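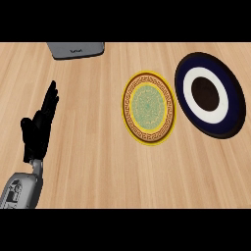
Light wood, long grain.

I started oiling my own furniture after we moved to Clirmont, mainly because the kitchen table had gone gray and patchy and a new one would have cost more than 500 dollars. My neighbor Anselmo Evangelista lent me a sander and told me to stop at 150 grit. I went to 220 anyway, and the first coat of oil sat on top and stayed tacky for two days. I sanded it back and began again on Thursday.

The second try went better. I used a thin coat of linseed oil, waited 30 minutes, then wiped off everything that would come off. Three coats in all, a day apart. I lay the rags flat outside to dry, as oily rags in a heap can catch fire.

The whole job cost me 157 dollars, and nearly half of that was sandpaper. The rest went on oil, gloves and a mask. The color came up warmer than I expected — close to the old floor in my parents' house in Caldeira.

One leg still wobbles. I've tried glue and a felt pad so far. Next is the bench, which has 6 coats of old varnish on it by my guess, and I want it done before my sister visits in June.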